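Double-bowl kitchen sink

A double-bowl kitchen sink, also called a double-basin sink or double sink, is a kitchen sink with two basins set side by side and separated by a divider. Both basins are usually served by one faucet that swings from side to side. The type is used mainly for washing dishes by hand, with one basin holding soapy water and the other used for rinsing or for stacking things that are waiting to be washed.

Construction

Most double-bowl sinks are pressed from stainless steel sheet. Others are made of enameled cast iron, fireclay, or a composite of stone dust and resin. Steel is light, does not chip, and is forgiving of dropped cups, but it scratches easily and shows water spots. Thicker steel is quieter under running water, and many makers also glue rubber pads to the outside of the basins to deaden the noise.

The basins may be equal in size or split unevenly. In an uneven sink the larger basin takes pots and baking sheets, and the smaller one is used for rinsing vegetables or draining. The divider may reach the full height of the basins or stop partway up. A low divider lets a long pan handle rest across both sides, but water spills from one basin to the other once it passes the top of the divider.

Each basin has its own drain opening, fitted with a strainer that catches food scraps. The two drains normally join below the sink and empty through a single trap. Where a garbage disposal is installed, it is attached to one drain only.

Faucet and deck fittings

The strip behind the basins is known as the deck or ledge. It is drilled with holes for the faucet and any extra fittings, such as a side sprayer, a separate handle, a soap dispenser or an air gap for a dishwasher. Unused holes are closed with a cap.

A gooseneck faucet has a high curved spout and leaves room to fill a tall pot. Its drawback is splashing, which is worse in a shallow basin. The spout must be long enough to reach both drains - a short one leaves the far side of each basin hard to rinse.

Use

In the usual method of washing by hand, one basin is filled with hot water and detergent and the other is left empty or filled with clean water. Glasses and cups are washed first, then flatware, plates and bowls, and greasy pans last. Knives are kept out of the soapy basin, where they cannot be seen. Wooden bowls and spoons are washed quickly and dried at once, as long soaking makes the wood swell and crack.

In everyday use the two sides are seldom kept to separate jobs. Bowls, cups and forks are set down in whichever basin is free, the sponge is left on the divider, and spray cleaner, hand soap and wipes collect along the ledge.

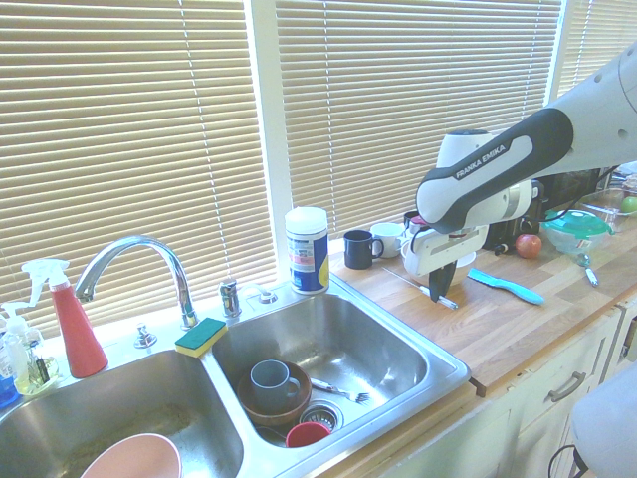

Care

Stainless steel is cleaned with dish soap and a soft sponge, rubbed in the direction of the grain. The rough side of a scouring sponge can leave marks on a polished finish. Bleach and salt should be rinsed off promptly because they can pit the surface. White vinegar removes lime deposits around the base of the faucet and the strainers.

Where a sink is set next to a wooden counter, standing water is the main cause of damage. Butcher block near a sink is oiled regularly, and the joint between sink and counter is kept sealed.

Comparison with single-bowl sinks

A single-bowl sink of the same outside width gives one large space for roasting pans and stockpots and has simpler plumbing. The double-bowl type uses less water when dishes are washed by hand, if the rinse basin is filled and the tap is kept off. Households with a dishwasher often choose the single bowl, while the double remains common in older kitchens and rental apartments.

See also

Butcher block
Dish drainer
Faucet
Garbage disposal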